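Livia Arts Center Opens Free Day Lockers to the Public

OLNESS, 19th September -- The Livia Arts Center has opened its new locker room on the ground floor, and anyone who comes through the door can use it, free of charge. Dancers, choir members, parents waiting out a piano lesson: pick a door, put your things in, take the key with you.

The room has 228 lockers, paid for by a grant from the Lazaridis Fund and fitted by Soromen, a local supplier that finished the job in 5 days.

"People have been carrying wet coats and gym bags from class to class for years," said Anastasia Chatzigeorgiou, director of the center. "I walked in on the first morning and heard keys turning all over the place -- I could have listened to it all day!"

Each locker has its own key and a set of vent slots in the door, so a sweater or a damp towel can get some air during rehearsal.

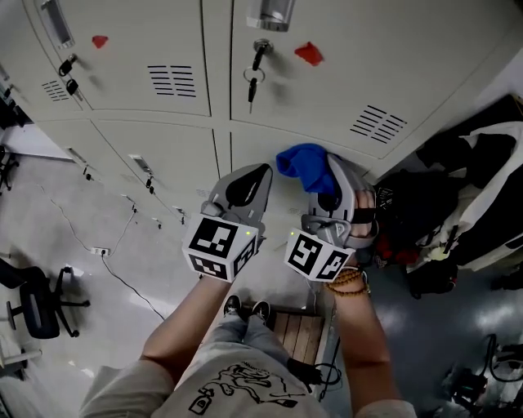

Keys go back to the front desk by closing time. Anything left overnight is bagged and held for 20 days, then passed on to the clothing swap, which returns in November with 2 full afternoons of sorting, mending and trading. Donations of clean clothes and bags are already coming in, and we are thrilled with how much has turned up.

The locker room is open whenever the center is. For group bookings, ask at the front desk.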